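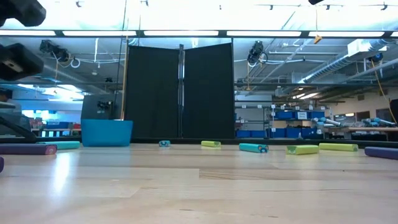
*机の上のブロック。紫、青緑、黄緑の三色で、端に顔がついているものもあります。*

「片づけの道具を作っている、と言うと、収納の会社ですかと聞かれます。でも、作っているのはブロックのほうです」

工房 Dririk を一人で始めた設計者は、そう言ってお茶を出してくれました。2022年4月30日の午後です。私が会いに行った理由は、彼女が考えた色分けの遊び「Jotden」について聞くためでした。遊びの内容はとても短く説明できます。細長いブロックを、色ごとに、決まった箱へ入れます。全部入ったら終わりです。点数も時計もありません。

私は外国で育ち、子どものころは一つの大きな箱に何でも入れていました。そのため、片づけが遊びになるという考えに、最初はあまり慣れませんでした。そのことを正直に話すと、彼女は笑いました。

「私も同じでした。実家のおもちゃは全部、お菓子の缶の中です。缶の底には、いつも何かのねじと、乾いたのりが入っていました」

## 色は三つで足りる

最初の案では、色は6色あったそうです。赤も橙も白もありました。試しに近所の子どもたちに渡してみると、色を分けることはできるのに、途中で箱の場所がわからなくなりました。

「子どもは色を覚えています。でも箱の場所は覚えていません。6個の箱を並べると、机の上は箱だけでいっぱいになります。それで白を外して、次に赤を外して、最後に紫と青緑と黄緑が残りました」

なぜ赤、青、黄のようなわかりやすい色にしなかったのか、と私は聞きました。彼女は少し考えてから答えました。

「赤と青と黄色は、もう家の中にたくさんあります。ほかのおもちゃと混ざると、どれがこの遊びのブロックか、わからなくなります。紫のおもちゃは、うちの子の部屋には一つもありませんでした。それだけの理由です」

青緑と黄緑は名前が似ているので、販売店からは反対されたといいます。日本語を学んでいた時の私も、「みどり」という言葉が入る色の名前に何度も困りました。けれども、目で見れば間違えることは少ないです。彼女も同じ意見でした。

「名前で分けるのではなくて、見て分けるものです。名前は後で覚えればいいです。ある男の子は、黄緑を『葉っぱのあかちゃん』と呼んでいました。それで何も困りませんでした」

## 顔は端にある

ブロックの端には、動物のような顔が描かれています。私は、顔が側面の広いところではなく端にあることが気になっていました。広いところに描いたほうが、大きくて目立つからです。

「広い面に描くと、ブロックがお皿のように見えるんです。絵を上にして置きたくなります。端に描くと、長い体のある生き物になります。机の上に寝ていたり、こちらを向いていたりします」

確かに、斜めに置かれたブロックの顔は、呼ばれて振り返ったように見えることがあります。横から見ると色のついた棒ですが、正面から見ると顔だけになります。机に座る場所によって見えるものが違うので、向かい合って遊ぶ二人は、別のものを見ていることになります。

顔の下書きは、ノートに全部残してありました。数えると287枚になるそうです。初めのほうの絵はまつげがあり、口も大きく笑っていました。後のほうになると、線が少なくなり、表情もはっきりしなくなります。

「笑っている顔は、箱に入れるのがかわいそうだと言われました。泣いている顔はもちろんだめです。どちらでもない顔を描くのに、いちばん時間がかかりました。描いているうちに自分の顔も同じになっていて、家族に、怒っているのかと聞かれました」

何の動物なのかは、説明書に書いていません。彼女に聞いても、教えてくれませんでした。くまだと思う人も、きつねだと思う人もいて、どちらの手紙にも「そうかもしれません」と返事を書いているそうです。

## 箱の話

話が箱のことになると、彼女の声は少し大きくなりました。ブロックよりも箱のほうに、長い時間がかかったからです。

最初は箱にふたがありました。ふたを開けて、入れて、閉めます。きれいに見えますが、子どもはふたを閉めたあとで、まだ入れていないブロックを見つけます。そしてまた開けます。三回目には、ふたがどこかへ行ってしまいます。

「ふたは12月にやめました。全部やり直しになったので、よく覚えています。ふたがないと、上から見えます。まだ入る、とわかります。箱に入れたあとも見える、というのが大切でした」

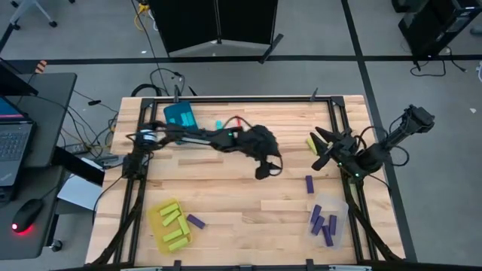 *黄色い半透明の箱には黄緑、透明な箱には紫。箱の外に残っているブロックもあります。*

箱の色についても、決まりはゆるくなっています。黄緑のブロックは黄色い箱に入れますが、紫のブロックは色のない透明な箱でもかまいません。私は、紫の箱を作らなかったのは費用のためだろうと思いました。

「費用もあります。でも、透明な箱は、最初に入れたブロックの色になるでしょう。紫が四つ入ったら、もう紫の箱です。次に来た子は、説明を聞かなくても紫を入れます。色のついた箱は先に答えを言います。透明な箱は、だれかが一つ目を入れるまで何も言いません」

私はこの話が気に入って、自分の手帳にそのまま写しました。帰ってから台所の引き出しを見ましたが、うちの引き出しは、何も言わない箱のままでした。

箱の中でブロックをそろえる必要があるか、とも聞きました。ブロックは細長いので、入れ方によっては重なったり、立てかけたようになったりします。

「そろえません。斜めでも、重なっていてもいいです。そろえると言った瞬間に、大人の仕事になります。まっすぐ並べたい子は、自分で並べます。止めません。でも頼みません」

大人のほうが並べたがるそうです。展示会で Jotden を机に出しておくと、立ち止まったお父さんやお母さんが、話しながら手だけ動かして、いつのまにか箱の中をきれいにしています。子どもがその上から次のブロックをぽんと落とし、また斜めになります。

## 机を選ぶ

遊ぶ場所は、床でも机でもよいことになっています。ただ、彼女が好きなのは明るい色の木の机です。継ぎ目のある、幅の違う板をつないだような天板がいいと言います。

「白い机だと、黄緑が強すぎます。黒い机だと、紫が消えます。薄い茶色の木なら、三色とも同じくらいに見えます。それから、つやのある机は光が映るので、座る場所を少し変えてみるといいです。光が当たるところでは、青緑が別の色に見えますから」

工房の棚を作った Omine という木工所が、机も一台作ってくれたそうです。彼女はその机の上で仕事をし、昼ごはんも食べます。私が訪ねた日も、机の端に茶碗の丸い跡がありました。彼女はそれを布でこすりながら話し、跡は取れませんでしたが、あまり気にしていないようでした。

机の大きさについては、失敗もあります。Abera という小さな児童館で遊んでもらった時、箱を三つとも手前に置いたところ、子どもたちは座ったまま、腕だけで全部入れてしまいました。30秒もかかりませんでした。彼女は次の回に、箱を机の別々の角へ離しました。

「そうしたら、急に相談が始まりました。『そっちの紫、取って』『これはそっちの箱』と言うんです。手が届かないものがあると、言葉が出ます。箱を動かしただけで、ブロックは何も変えていません」

今の説明書には、箱の置き方の絵が3つあります。近い置き方、離す置き方、それから一つだけ遠くに置く方法です。三番目は人気がないそうですが、彼女は残しました。

## 最後の一つ

私は最後に、この遊びで好きな時間はいつかと聞きました。全部の箱がいっぱいになった時、という答えを予想していました。彼女の答えはもう少し前の時間でした。

「あと二つか三つ、残っている時です。最初はみんな急いで、近いものから取ります。机が広くなってくると、手がゆっくりになります。残ったものをよく見るようになるんです。ああ、こんな顔だったのか、と」

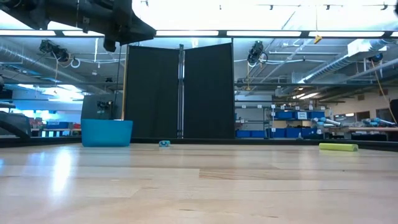 残ったブロックを、わざと入れないで帰る子もいるそうです。ある女の子は黄緑のブロックを一つだけ机に置いて、「この子は留守番」と言いました。彼女はその日、工房を閉める時もそのままにしておきました。

「片づけの遊びなのに、片づいていません。でも、どこに何があるかは全部わかっています。一つは机の上、あとは箱の中。それなら、私には片づいているように見えます」

私は、それは少し甘い基準ではないかと言いました。彼女は、うちの子にも同じことを言われると答えました。その子はもう大きくなって、ブロックでは遊びません。部屋はどうですかと聞くと、彼女は首を振って、お茶をもう一杯入れてくれました。

これからの予定も聞きました。四つ目の色を増やしてほしいという手紙が時々届きます。一番多い希望は桃色だそうです。彼女は色の見本を何枚か引き出しから出して、紫の隣に置いて見せてくれました。どれも、夕方の光の中では紫と近すぎるように私には見えました。

「そうなんです。朝はいいと思うのに、夕方に見るとだめです。だから、まだ決めません」

色より先に直したいのは、長さだそうです。今は短いものと長いものが混ざっています。小さい手には短いほうが持ちやすく、大きい子は長いほうを選びます。けれども、長いブロックは箱のふちから出ることがあり、運ぶ時に落ちます。少しだけ短くするか、箱を深くするか、どちらかを選ばなければなりません。箱を深くすると、底のブロックの顔が見えにくくなります。

帰る時、彼女は玄関まで来て、駅への道を教えてくれました。信号を二つ越えて、パン屋の角を右です。私は一つ目の角で曲がってしまい、結局、もう一度工房の前を通りました。窓から、机に向かって見本の色を並べ直している彼女が見えました。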